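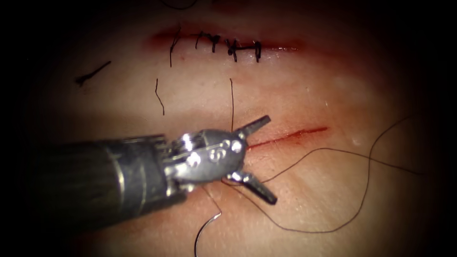 Page 36

## 5. Setting up the Tiltine bench lamp

This section covers mounting the Tiltine lamp on a skills bench, setting its height, and adjusting the light for close work on practice pads. Read section 4 (Power and cabling) first. The lamp is for teaching and practice rooms only. It is not a surgical light and must not be used in patient care.

### 5.1 Parts

- Lamp head with handle
- Two-part arm
- Bench clamp with rubber pads
- Power supply and cord
- Hex key
- Spare diffuser

The order number for a replacement diffuser is 2652. The diffuser from the older Vurkell lamp does not fit.

### 5.2 Fitting the clamp

1. Choose a spot at the back of the bench, on the side opposite the user's writing hand.
2. Check that the bench top is no more than 75 mm thick. For thicker tops, use the Memon extended clamp, sold separately.
3. Slide the clamp over the edge until the back plate touches.
4. Turn the screw by hand until both rubber pads are tight against the bench. Finish with a quarter turn of the hex key.
5. Push the clamp sideways. If it moves, loosen it, wipe the pads and the bench top, and start again from step 3.

**Caution:** Do not fit the clamp to glass or to a folding table. The arm can tip a light table when fully extended.

### 5.3 Attaching the arm and head

1. Leave the transport strap on the arm.
2. Lower the post into the clamp until it clicks.
3. Fit the lamp head to the free end and tighten the collar.
4. Press the cord into the clips on the underside of the arm. Leave a small loop of slack at each joint.
5. Hold the arm with one hand and cut the strap with the other.

**Caution:** The arm is sprung and will rise when the strap is cut. Keep your face clear.

### 5.4 Adjusting the light

1. Plug in the power supply and press the button on the lamp head once.
2. Lower the head to roughly 36 cm above the practice pad.
3. Hold the button down to dim the light. Let go at the level you want. The lamp keeps this setting when it is switched off.
4. Tilt the head until shiny tools no longer throw glare into your eyes.
5. If your hands cast a hard shadow, move the head toward your forehead and lower the brightness one step.

**Note:** Pale pads reflect more light than the darker ones. Start low and work up.

**Note:** Room lighting affects the result. Close the blinds if direct sun falls on the bench.

### 5.5 If the arm drifts

A new arm may sink a little during the first week of use. Turn the tension screw at the lower joint clockwise, a quarter turn at a time, until the head stays where you leave it. Do not oil the joints.

If the arm still sinks after five quarter turns, stop using the lamp and contact Tritwood service. Have the serial number ready. It is printed on the label under the clamp.

### 5.6 Cleaning

Unplug the lamp and let it cool. Wipe the head and arm with a damp cloth and mild soap, then dry them. Alcohol wipes will cloud the diffuser.

Continue to section 6, Storing pads and thread.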